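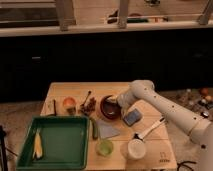

My uncle Max left me his soup. I mean the recipe, sort of, though what the lawyer handed over was a shoebox with a rubber band on it and my full name on the lid, Dexter Macaraeg, in capital letters like I was a shipment.

Max wasn't really my uncle. He was Maximiliano Calvo, who cooked at the Multari for most of my childhood and rented the apartment under ours, and who fed me whenever my mother worked nights. The Multari was a diner by the bus depot in Skovier. If you ever changed buses in Skovier you probably ate there, and if you ate there you had the soup, and if you had the soup you've likely bored somebody about it at least once. I know I have!

So I took the shoebox home and put it on the kitchen counter and left it there for most of August. I walked around it. I put mail on it. My roommate, Siu-fong Shek, finally picked it up and shook it next to her ear.

"Sounds like paper," she said.

"It's the soup."

"Then open the soup, Dex."

Inside were 16 index cards, and every one of them was a recipe for the same soup, and no two of them agreed. One said to brown the onions until they scared you. One said no onions. One had beans, one had a ham bone, one had only the words "same as last time but less." A couple of them had stains that were probably more useful than the writing.

I did what anybody would do and started with the first card. It tasted like a wet sweater. Siu-fong ate two spoonfuls out of friendship and then made toast.

The second one was better. The third one boiled over while I was on the phone with my mother, who wanted to know if I'd called the Kongs yet, and I said what Kongs, and she sighed the way she does — all the way down — and said the Kongs who owned the Multari, Dexter, who did you think owned it?

I'd always thought Max owned it. I was nine. He had the keys.

Chih-ming Kong was easy to find, as it happened, because he had never left. He lived over what used to be the diner and is now a place that fixes phones, and he came down the stairs in slippers to let me in. I'd brought the shoebox. I'd also brought a jar of my best attempt, card number five, wrapped in a dish towel, and I was as nervous about it as I've ever been about anything.

He heated it up on his own stove and ate it standing.

"No," he said.

"What's wrong with it?"

"It's good. It's not that soup." He wiped his mouth and took the cards from me and went through them like a man looking for his bus ticket. He laughed at one of them. Then he laid them out along the windowsill, moved a few, moved a few back, and tapped the one on the left.

"This is when the depot was on strike. We had no money, so, no ham. This one, Yung-ching was pregnant and couldn't stand the smell of onions."

"Who's Yung-ching?"

"Yung-ching Fung. She ran the register. You don't remember? She gave you the mints."

I did remember the mints. They came out of a drawer and tasted a little like pennies, and the hand that gave them to me had a green ring on it, and I hadn't thought of that hand in twenty years.

He kept going. The beans were from the winter the road was closed. "Less" was for a driver with a bad heart who came in at 6 every morning and wouldn't order anything else, so Max took out the salt and let the whole town complain. The card with no words on it, only a ring from the bottom of a cup, he held for a while and then put down without telling me.

"So which one's the real one?" I asked.

"What do you like?"

"I don't know. The one I used to have. After school, at the end of the counter."

He found it pretty fast. It was the ninth or tenth along, and I'd skipped right over it at home because it looked so dull. Carrots, potatoes, chicken, rice. At the bottom, in pencil so faint I had to carry it over to the lamp, it said: cut small, he doesn't chew.

I laughed, and then I had to look out the window at the buses for a bit.

I made it that night. I cut everything small. Siu-fong came home from work, dropped her bag in the hall and ate a bowl, then another one, and scraped the pot with a heel of bread, and asked me if there were any more cards like that one. I told her I still had a few to get through.

Then I got a pen and a blank card out of the drawer and wrote down what I'd done, which was mostly what he'd done, except I'd added lemon. She likes lemon.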